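Field Ornithology for Beginners
Handout 4: Writing it down

Tutor: Sandrine Leclerc
Indoor session, then the hide at Flilliscombe if the track is passable

Before you read this, dig out the notebook you were given in the first session. If it still looks new, we have found the problem.

1. Why bother

Your memory of a bird starts to improve the moment the bird leaves. The legs get yellower, the wingbar gets bolder, and by the time you reach the parking lot the dull brown thing in the reeds has turned into something that would make the county report. Notes made on the spot are the only cure I know. Write first, open the field guide second. If you do it the other way around you will write down the field guide, and I have already read it.

2. What goes at the top of the page

Place, start time, finish time, wind, cloud, visibility, who was with you. People skip the finish time. A list from the Clonura mudflats with 21 species on it means one thing if you were there for twenty minutes and something else if you brought lunch.

State of the tide, if there is one. Last February half the group recorded "no waders" at Clonura. The tide was in. The waders were on the roost field behind us, where they always go at high water.

3. Describing a bird you can't name

Work in this order, because birds leave in the middle:

Size, against something else in view. "Medium" is no use to me. "Smaller than the redshank beside it" is very good.

Shape and bill. Draw it. A bad drawing beats a good adjective. Hélder Caldeira, who takes the boat trips for this course, draws every bird as a potato with a stick in it, and his notes on distant skuas are the best I have seen, potato included.

What it was doing. Feeding, how? Picking, probing, running and stopping? Did it pump its tail?

Plumage, from the head back. Put down what you could not see as well. "Legs not seen" is a perfectly respectable thing to write and I wish more of you would try it.

Call. Spell it however you like. You will be embarrassed reading it aloud, and that is fine.

4. Counting

Small flocks: count them. Big flocks: count a block of ten, get a feel for how much space it takes up, then lay that block across the rest. For the starlings at Tapia we go up to blocks of a hundred, and even so last winter's estimates for one flock ran from "loads" to 3,000. I entered the second.

Do not write "lots," "good numbers" or "a few." Somebody's few gulls is somebody else's flock. If you truly can't count, write "present" and move on with a clear conscience.

Watch out for counting the same birds twice. A marsh harrier that goes behind the trees on the left and comes out on the right is one marsh harrier. I know how much you would like it to be 2.

5. Being wrong

You will be. I spent most of a morning at Skikitz watching a distant peregrine on a post, and made some rather fine notes on its patience. It was the top of the post. I have kept the page.

When you change your mind, put a single line through the old entry so that it can still be read, and write the new one next to it. No erasers, no torn-out pages. A record that went from "curlew" to "whimbrel" and back to "curlew" tells me where the doubt was, and I trust it more than one that was certain from the start.

6. Sending in records

Type them up the same evening. One line per species, and keep the description separate for anything unusual. Bring the original notebook too, mud and all, when we go through the harder ones together.

7. For next time

Spend an hour at one spot of your choosing. A bus stop will do, and has done. Record every bird, including the pigeons, who have feelings. Then pick the commonest species on your list and describe it as if you had never seen one before, following the order in section 3.

Bring the page as it is. Fair copies will be admired briefly and handed back. 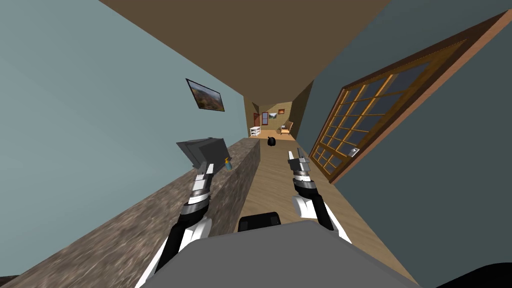
Anyone still without binoculars should tell me before the hide visit, as the spare pair is heavy and its left side is mostly decorative. Reading for the session is the chapter on waders in winter plumage. Read it twice, then go and look at some dunlin until it starts to make sense.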